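Curved brick wall

A curved brick wall is a masonry wall laid to an arc in plan. Such walls are found in stair towers, kilns, silos, garden enclosures and, less often, as interior partitions in public buildings. The curve gives the wall more resistance to sideways loads than a straight wall of the same thickness, so it can often be built with fewer piers.

Setting out

The arc is marked on the footing from a fixed center point, using a trammel – a rigid rod that turns on a pin. Where the center cannot be reached, a plywood template is cut to the required radius and moved along the course. Each brick is checked against the template, and plumb points are set at regular spacing so that the curve does not drift as the wall rises. 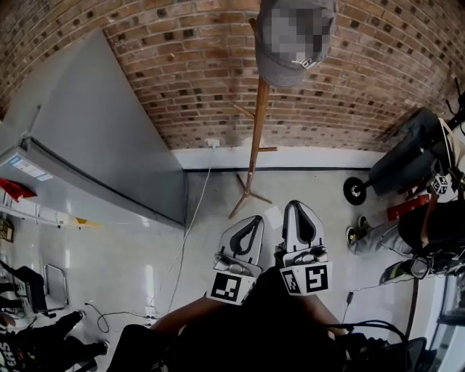 Standard rectangular bricks can be used when the radius is large. The vertical joints then become wedge-shaped, wider on the outer face than on the inner. As the radius gets smaller, the difference becomes visible and the outer joints weaken. Cut or purpose-made tapered bricks, known as radials, are used for tighter curves.

Bond

Header bond, in which only the short ends of the bricks show, is the traditional choice for small radii. The short faces follow the arc closely and leave little overhang between courses. Stretcher bond produces a faceted surface that throws small shadows under low light.

The Okoth granary at Plindum is a documented case of header bond. Its wall is 2 bricks thick and stands on a footing first recorded in 1309. The inside radius is about 7 feet.

Floors against curved walls

Square floor tiles meeting a curved wall must be cut individually along the edge. The usual method is to scribe each tile from a card pattern and leave a narrow movement joint, filled with a flexible sealant.

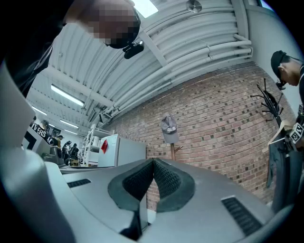

Maintenance

Repointing follows the same practice as for straight walls. Mortar should be softer than the brick, and wide outer joints are filled in layers to limit shrinkage.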